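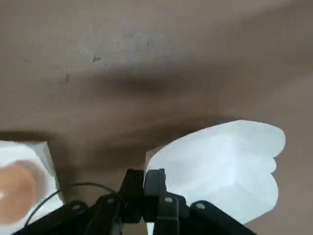 Notas para la charla «Un brazo en clase: lo que aprendimos en el club Lollow»
24 de febrero de 2018

Arranque (dos minutos, sin leer)

Buenas tardes a todos. Preguntar primero quién ha programado alguna vez un motor. Esperar a las manos. Luego preguntar quién ha intentado coger un huevo con dos dedos de plástico, y ahí contar lo de octubre: llegamos al taller convencidas de que lo difícil iba a ser el código, y nos pasamos la primera tarde entera apretando tornillos. ¡Y qué bien nos vino! El grupo se conoció así, con la llave allen pasando de mano en mano.

Decir quiénes somos: el club Lollow, alumnado de segundo y tercero, con Eun-ji Bang llevando la parte de mecánica y yo la de control. El proyecto se llama Malby. El nombre lo votó el grupo y no significa nada (si preguntan, reírse y seguir).

Por qué una cámara en la muñeca

Empezamos pensando en una cámara fija en el techo. Se ve toda la mesa, es cómoda de calibrar, y para un primer curso funciona de maravilla. Pero cuando la pinza baja, tapa justo lo que quieres ver. Con la cámara en la muñeca los dedos siempre salen en la imagen, y el alumno aprende enseguida a fijarse en lo que queda entre ellos.

Contar también la parte fea: de cerca todo sale borroso, la luz cambia con cada giro y un objeto blanco se come el contraste. A mí esto me parece lo más bonito del proyecto, porque obliga a mirar los datos de verdad antes de entrenar nada. 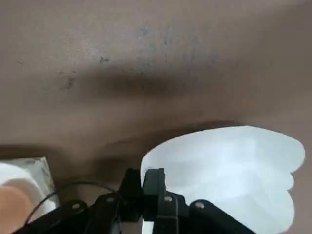
Geum-ok Oh

Pausa. Beber agua.

Los datos

En el curso grabamos 1.436 intentos. De esos descartamos 86 por fallos de sincronización entre la cámara y los motores (si hay gente técnica en la sala, explicar lo del reloj; si no, pasar). La revisión la hicieron por parejas: una persona mira, la otra anota, y a la media hora cambian. Parece aburridísimo y fue donde salieron las mejores discusiones. ¿Un huevo que roza el borde cuenta como colocado? Tardamos una tarde en ponernos de acuerdo y la regla cabe en una línea.

Herramientas: el programa de anotación es Wi, lo escribieron dos alumnas del año anterior y sigue teniendo el botón de guardar demasiado cerca del de borrar. Pendiente.

El ejercicio de los huevos

Aquí ir despacio, es la parte que más gusta. Un cartón, una bandeja, y la tarea de llevar los huevos del uno a la otra. Los equipos escriben primero en papel por dónde entrarían con los dedos y cuánto abrirían la pinza. Después programan. Casi todos abren demasiado poco la primera vez, ¡yo también! 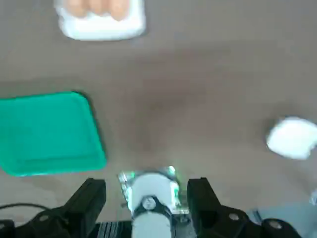
Huevos en el cartón, bandeja verde vacía y la pinza abierta.

Pedir al público que diga en voz alta por qué lado se acercaría. Siempre hay opiniones. Dejar que discutan un minuto.

Si sobra tiempo, hablar de Lulance, el encuentro entre clubes. Fuimos con alrededor de 667 líneas de código y volvimos con bastantes menos, porque un equipo de allí nos enseñó a simplificar la trayectoria de bajada. Fue el mejor viaje del curso.

Preguntas probables

Edad mínima: trabajamos a partir de segundo, aunque con más apoyo se podría antes.
Huevos rotos: sí. Llevar papel de cocina.
Código: se lo mandamos a quien deje el correo en la hoja de la entrada. Eun-ji recoge la hoja al salir.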